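Snack table moves to the front hall

From Fri 11 January the shared snack table at Halitska House will be in the front hall, next to the post shelves. The old spot by the lift was too narrow, and the trolley from Prilteo could not get past in the mornings.

The table works as before. Take what you like and put what you can in the tin. Last year the tin brought in 643 pounds, and 293 of that has gone on the new kettle and a second set of mugs. The rest is being kept for the summer lunch in July.

A few people asked for smaller packs, so most of what we buy now comes singly wrapped. It costs a little more but there is less waste at the end of the week. 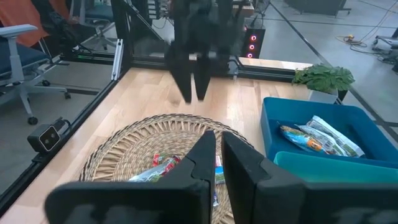 What to bring

Anything sealed and in date is welcome. Please leave out loose nuts — two of our tenants have allergies — and anything that needs a fridge. Homemade cakes are fine if you add a note of what is in them.

Berenice Bermúdez on the Hinojosa side keeps the list and does the monthly shop. If you would like to swap a month with her, put your name on the sheet by the post shelves. The budget is 25 pounds a week.

We are also looking for baskets, mats and trays that people no longer want. Woven ones are easy to shake out and look better than the plastic tubs.
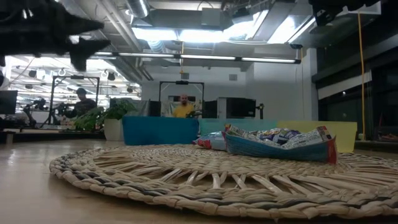
Round woven mat with a braided rim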